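Anatero Linen Handling Cell
Home / Equipment / Service automation / Linen and soft goods

Availability: by assessment only
Lease term: 18 months minimum
Supplied by: Anatero, Service Automation Division
Support: Imell service desk, business hours

Overview

The Anatero Linen Handling Cell is a single-arm system for moving small cloth items between shelves, bins and a folding surface. It is offered to aged care residences, community laundries, serviced apartments and research kitchens that wish to learn how much of their linen work can be passed to a machine at present.

Prospective customers should read the section on current capability before requesting a quotation. The cell performs a limited set of chores. It does not replace a laundry attendant, and Anatero does not supply it on that basis.

What the cell is asked to do

Cloth remains one of the harder materials for automated equipment. A carton has the same shape each time it is picked up. A hand towel does not, and a system that has learned to lift one from a flat table may fail when the same towel is bunched on a shelf, with an upright on one side and a wall behind it. For this reason the cell is assessed in ordinary storage furniture, including open shelving with adjustable brackets and baskets beneath. The tasks are chosen from the daily work of a household or small facility: picking up a crumpled item, clearing a shelf, placing an item in a basket, and making a simple fold.

The first of these, the pick from a shelf, causes the most difficulty. The fingers must reach the board, close on an edge of the fabric and avoid taking hold of more layers than intended.

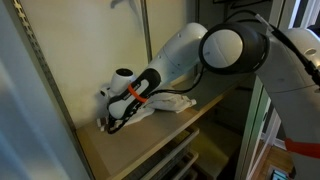
Current capability

The following results are from the Endar assessment program, which ran to the end of October and recorded 378 attempts in furnished rooms.

Picking up a single small cloth from an open shelf: suitable for supervised use. The operator should expect to step in from time to time, chiefly when the cloth lies hard against the back panel.

Placing a cloth in a basket or bin: suitable for supervised use.

Folding a hand towel in half: suitable for trial use. Edges are frequently uneven and the result may not meet a facility's presentation standard.

Folding fitted sheets, garments or items with ties: not supported.

Sorting clean from soiled linen: not supported. The cell must not be used for this purpose.

Working pace

Customers often ask how the cell compares with a person. At present it is slower in every task listed above. A trained attendant will clear a shelf of face cloths in less time than the cell needs to plan and complete its first few picks. The case for installation rests on work that can be left to run during quiet hours with a staff member nearby, and on the value of early experience with the equipment.

Installation requirements

Clear floor space in front of the shelving, free of cords and mats
Even lighting across the shelf; strong side light from a window should be screened
One dedicated power outlet
A site visit of 3 hours before delivery
Operator training for at least two members of staff

Shelving should be fixed to the wall. Glass shelves and wire shelves are not supported, as the fingers may catch between the wires.

Care and inspection

Finger pads are a wearing part and should be checked at the start of each shift for lint and glazing. Wipe with a dry cloth. Do not use fabric softener sheets or solvent cleaners near the gripper. Cables should be inspected weekly for rubbing at the joints. Replacement pads are sold in packs of 30 through the Imell service desk.

Enquiries

Requests for an assessment should be addressed to Rania Ouazzani, Program Manager, Service Automation Division. Please include the type of facility, the items of linen handled and the dimensions of the shelving in use.

Related equipment
Anatero Folding Table, fixed height
Anatero Basket Stand
Replacement finger pads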